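Mutar Glass Tabletop Panel: Review After Two Months on a Desk

I bought the Mutar panel in November to replace a corkboard that had been collecting receipts. It's a flat glass-fronted panel that stands on a desk or table, with silver metal trim and a slim black strut at the back. I paid $55 for it from Drasudero, which also sells a larger size for more than I wanted to spend.

Pictures of the panel and glass on a white tabletop. 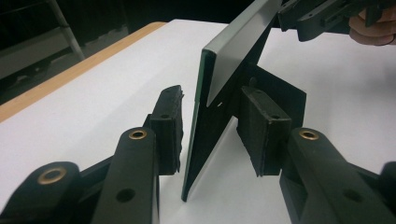
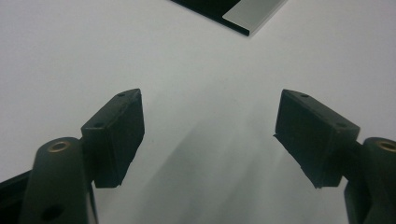
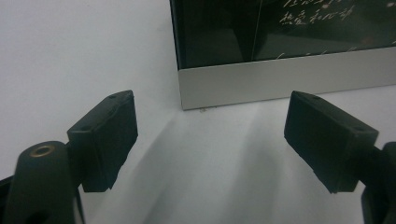
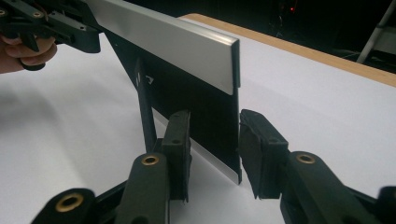

Setup

There isn't much to do. The panel comes wrapped in paper inside a plain box, and the strut folds out from the back. The instruction sheet is one page, printed small. I had it standing in a couple of minutes and didn't need any tools. Peel the film off the glass before you set it up. I did it afterward and had to wipe the whole front down again.

Looks

The front is dark and the metal is brushed silver. On a white table the contrast is strong, and it looks more expensive than it was. The brushed finish hides fingerprints fairly well. The glass does not. Any smudge shows when the lamp is on, so I keep a microfiber cloth in the drawer. Window cleaner left streaks on mine, and plain water worked better.

Stability

The strut holds the panel at a slight lean. Normal typing doesn't move it, and neither does closing a drawer. A hard bump to the desk makes it rock a little, then it settles. I would not put it near the edge of a table if you have a cat or small children.

Writing on it

I use chalk markers for lists. White and yellow are easy to read, but dark blue and purple barely show. Marks wipe off clean on the same day. After a week they need a damp cloth and some pressure.

Compared with the Climivton

I had the Climivton board before the corkboard. It weighed less and cost less, but the plastic face scratched within a month and it slid around whenever I wrote on it. The Mutar has no scratches so far. It is heavier to carry from room to room, and I wouldn't want to pack it for a trip.

What I don't like

The bottom trim collects dust along the line where it meets the glass, and a cloth doesn't reach in there. I use an old toothbrush. The strut has only one position, so you can't change the angle. There is also no ledge for a marker. I ended up buying a Sheikh pen tray to sit next to it, and that should have been in the box at this price.

Verdict

I would buy it again for a desk that stays put. If you need something to move around every day, get a lighter one. Mine stays next to the monitor with the grocery list on it.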